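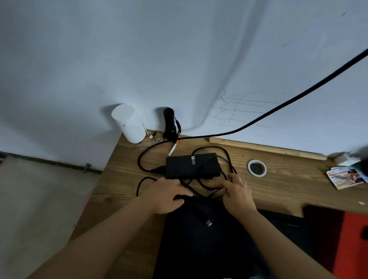
4. Fault Description

The arm controller lost power without warning during the cable-handling trials in March. The controller (a Rovness board driving the Wuisan gripper and a five-joint arm) is fed from an external adapter, and every one of the early trials was run with that adapter lying loose on the desk. Its cables were not tied down. They lay coiled over and around the adapter and hung over the front edge of the desk, and anyone sorting them had to work with both hands directly on top of the supply. The desk has a round cable grommet set into its top to the right of the adapter position, but the original setup procedure made no mention of it.

We logged 198 trials in total. The controller reset in 5 of them. In 2 of the 5 the gripper was holding a part at the time and released it, and in one of those the arm dropped onto the desk under its own weight. No one was hurt. The part, a machined spacer, chipped the wood.

4.1 First diagnosis (incorrect)

The resets were first put down to firmware. The Bulitz motion library has a watchdog timer, and the log after each reset ended partway through a line, as it would after a watchdog trip. We spent most of two weeks lengthening the timeout and moving the logging to a separate thread. The fourth reset occurred with the watchdog fully disabled, which ruled it out.

4.2 Second diagnosis

Wahyudi Siregar connected a Sola data logger across the controller input and repeated the trial sequence from number 132 onward. The fifth reset was captured. Input voltage fell to zero and came back in less than a second, with no sag before it. An overloaded supply would be expected to show a sag first. A clean drop points to an open contact.

With the arm parked and its brakes on, we then pulled gently on the output cable from several directions. A sideways pull toward the front of the desk opened the contact each time. The weight of the hanging cable was already loading the plug in that direction, and a small extra movement was enough to finish the job. This also explains why resets clustered in the setup period just before a run, when cables were being moved by hand.

4.3 Safety finding

The emergency stop was tested weekly and worked. It had no bearing on this fault. The joint brakes on the shoulder and elbow are held off by a relay on the controller board, and the relay was wired so that it stayed latched for a short time after input power was lost. During that interval the arm was free to fall. We consider this the more serious of the two problems — the loose plug only exposed it.

4.4 Changes made

The relay was rewired so that the brakes engage on loss of input. The output plug was replaced with a locking type and given a strain relief clamp. Cables now run through the grommet and are tied under the desk. The setup sheet says that power is to be off at the wall before any cable is handled.

The pull test was repeated after the changes with no loss of power. We have not tested the new plug over a long period, and the brake timing was measured only with an empty gripper.

Last updated: March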